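Revisión de tabletas en préstamo, lista de comprobación con comentarios
Laletar, sede de Barnau
Revisión de junio, lote completo

Modelo revisado: Esdale 7, edición normal y edición infantil
Hecho por: soporte
Estado: cerrada con pendientes (ver final)

Antes de empezar. Marcar SÍ / NO / N.A. y comentar solo si hay algo que comentar. Lo que quede en blanco se entiende como no revisado. La plantilla es la de Grigaitė con los puntos de batería cambiados, los antiguos no servían para este modelo.

1. CARCASA Y PANTALLA

1.1 Pantalla sin grietas. NO
Una con grieta en la esquina superior, fina, no corta el dedo pero va a ir a más. Retirada.

1.2 Protector puesto y sin burbujas. SÍ
Burbujas pequeñas en varias, se dejan. Cambiar solo si molestan para leer.

1.3 Marco bien cerrado, sin separación entre pantalla y tapa. NO
2 unidades con la tapa levantada por el lado del botón de encendido. Posible hinchazón de batería. No apretar para cerrarlas!! Alguien lo habia intentado ya con cinta adhesiva. Apartadas en la caja metálica, apagadas, sin cargar.

1.4 Botones de volumen y encendido. SÍ
En la edición infantil van duros por la funda. Sin funda bien.

1.5 Funda infantil entera, asa sin desgarros. SÍ
Limpiar. Paño húmedo, nada de alcohol en la goma, la deja pegajosa.

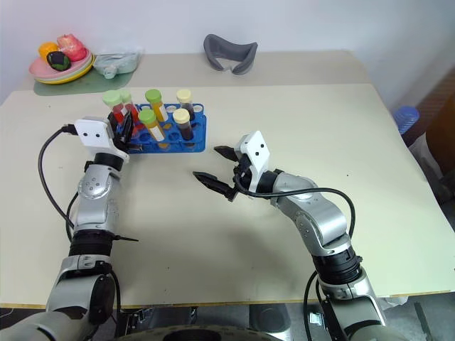 Brazo izquierdo con un tubo de tapón verde, gradilla azul.

2. BATERÍA Y CARGA

2.1 Carga con su cargador original. SÍ
Faltan cargadores. Se han ido sustituyendo por los de móvil que había en el cajón y así no. El que viene en la caja lleva etiqueta Esdale en el lateral, si no la lleva, fuera.

2.2 Cable sin pelar ni doblado en el conector. NO
5 cables a la basura. Casi todos pelados en el mismo sitio, a la salida del conector. La gente tira del cable. Se pide otra vez que se tire del conector.

2.3 Puerto micro-USB firme. SÍ, con comentario
Uno baila un poco pero carga. Vigilar en la próxima.

2.4 Temperatura durante la carga. SÍ
Templadas, normal. La infantil dentro de funda se calienta más, cargarla fuera de la funda si se puede. Nunca apiladas. Estaban apiladas.

2.5 Aguanta 28 minutos de vídeo con brillo alto sin apagarse. SÍ
Quitando las apartadas, que ni se probaron.

2.6 Regleta con interruptor, sin otra regleta enganchada detrás. NO
Había una enganchada a otra. Quitada en el momento. Comprar una más larga.

3. ALMACENAMIENTO Y TARJETA

3.1 Tapa de la ranura micro SD presente. NO
Falta en varias. No es grave pero entra polvo. Esdale no las vende sueltas, preguntado.

3.2 Tarjeta reconocida al arrancar. SÍ
Una daba error. Sacada, vuelta a meter, bien. Si repite, cambiar tarjeta.

3.3 Sin datos del usuario anterior. NO
Fotos personales en la galería de una unidad ya devuelta. Esto es lo peor de toda la revisión. Borrado y restablecida de fábrica. Recordatorio: al restablecer la tableta NO se borra la tarjeta, hay que hacerlo aparte, en Ajustes y luego Almacenamiento. Hacer las dos cosas siempre y en el mostrador, antes de guardar.

3.4 Espacio libre mínimo. SÍ
Justas. La unidad 1135 tenía tan poco que no bajaba ni la actualización. Vaciada.

4. SISTEMA Y CUENTAS

4.1 Actualizada a la última versión disponible. SÍ
Tarda una eternidad. Ponerlas a primera hora, no a las cinco de la tarde como esta vez.

4.2 Cuenta de Laletar activa, ninguna cuenta personal. SÍ
Tras el borrado del 3.3.

4.3 Compras bloqueadas con PIN. SÍ
PIN cambiado. El nuevo no se apunta en la funda, por favor. Está en la hoja de soporte.

4.4 Perfil infantil con límite de edad y de horas. NO
En la edición infantil viene activado de serie pero al restablecer se pierde y hay que volver a crearlo. Dos pasos, cinco minutos. Alguien se lo saltó y salieron a préstamo con el navegador abierto del todo. Corregido en las que estaban en el armario, las prestadas se miran cuando vuelvan.

4.5 Navegador infantil probado. SÍ
Bloquea lo que tiene que bloquear y alguna cosa más, la página de la biblioteca por ejemplo. Añadida a mano a la lista de permitidas.
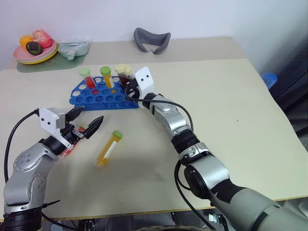
4.6 Wifi de invitados, no la interna. NO
Varias guardaban la contraseña de la interna. Olvidar red en todas y volver a conectar a invitados. Si piden la interna en el mostrador la respuesta es no.

4.7 Bluetooth apagado al guardar. SÍ
Da un poco igual, pero gasta.

5. SONIDO Y CÁMARAS

5.1 Altavoz. SÍ
Suena flojo. Siempre ha sonado flojo, es el modelo.

5.2 Toma de auriculares. SÍ
Una con un trozo de clavija dentro. Sacado con pinzas, funciona.

5.3 Límite de volumen en la infantil. SÍ
También se pierde al restablecer, igual que el perfil. Ir a Ajustes, Sonido.

5.4 Cámara delantera y trasera. SÍ
Calidad la que es.

6. ARMARIO Y REGISTRO

6.1 Armario con llave. SÍ

6.2 Ventilación libre por detrás. NO
Cajas de cartón contra la rejilla. Movidas. No volver a ponerlas ahí, que dentro se carga.

6.3 Etiqueta legible en cada unidad. SÍ, con comentario
Las de tinta se borran con el limpiador. Pasar a las plastificadas según se vayan gastando.

6.4 Registro de préstamos coincide con el armario. NO
Una unidad sale como prestada y está dentro. Otra al revés. Las dos localizadas, registro corregido, pero revisar cómo se apunta la devolución cuando hay cola.

PENDIENTES

- Llevar las de tapa levantada al punto de recogida de baterías. Llamar antes, no las cogen sin avisar. Mientras tanto no se mueven de la caja.
- Pedir cables y cargadores, originales.
- Regleta larga.
- Pantalla rota: pedir presupuesto. Si pasa de la mitad de una nueva no se arregla.
- Hoja con los pasos de restablecer, pegada por dentro de la puerta del armario. Incluir tarjeta SD, perfil infantil y volumen.
- Avisar al resto de sedes de lo del perfil infantil, seguramente les pasa lo mismo
- El punto 2.5 habría que hacerlo tambien con la wifi encendida, esta vez se hizo en modo avión.

Próxima revisión cuando lleguen los cables.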